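Search this site Search

3.2 Hangers and their storage

Clothes hangers are among the bulkiest small items in a home laundry area, and they tangle easily when kept together. In the Brasivmont household survey, 200 homes were asked where spare hangers were kept between washes. An open basket was the most common answer, ahead of a rail or a shelf. We therefore used a deep woven basket set on the left side of a work table, with a white surface next to it for laying out single hangers.
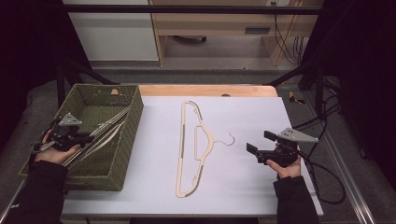
Figure 4. Olive green basket holding a bundle of hangers, with one hanger laid out on the white surface.

Hangers stored this way lie at a slant, with the bars nearly parallel and the shoulders overlapping. Ueda and Lahlou coded each removal by the part of the hanger that was taken hold of first — hook, bar, shoulder or inner loop. A removal was marked as tangled if a second hanger left the basket with the first. Each participant completed 12 removals.

Shape matters as much as storage. The cream-beige hangers have a wide central body, a long slotted loop for a scarf or belt, and ribbed strips set into the arms near the ends. 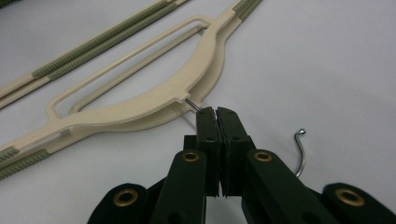
3.3 Coding of removals

Two coders worked separately on all 948 removals and settled differences by discussion. Removals stopped partway were left out.

Print this page | E-mail this article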